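Galesthorpe Clothes Swap: folding and packing FAQ

Last updated August 5, 2020

How should I fold thick woollen-type things?
Lay them flat and shake out the bunching first. Heavy dark grey cloth hides its creases, so feel along the folds with your fingers. Turn any collar or lapel down before you start. 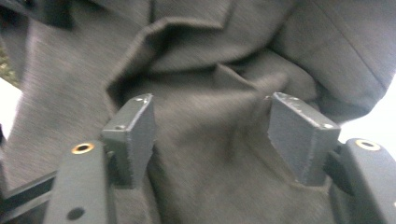
What surface is best?
A plain, pale one, wiped clean. Lint and loose threads show up well on white. Leave a clear space of at least 80 cm across -- more for coats.

Can I use a folding board from home?
You can, but most of us manage without one. Clear the surface between garments so that small items don't get folded in with the next thing.
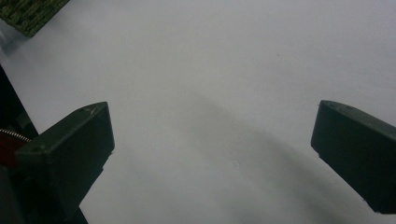

Genivaldo Conceição adds that he wipes the surface again after anything dark, and keeps a damp cloth in his pocket for it.

What about pleated skirts?
Put the waistband away from you and the hem towards you. Straighten the pleats one at a time, working from the waist down. If one side looks fuller, ease the cloth out from that edge before folding. Fold in from the sides, then once across. A basket kept to the left saves reaching.
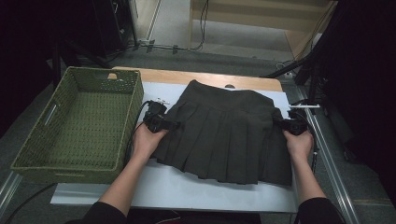 How many items may I bring?
Up to 2 bags per household. We took in 1,039 pieces in May and had room on the rails for almost 300, so please choose carefully.

Who do I ask about coats?
Henrique Ramalho, at the Della Street door. Coats go on hangers and are not folded.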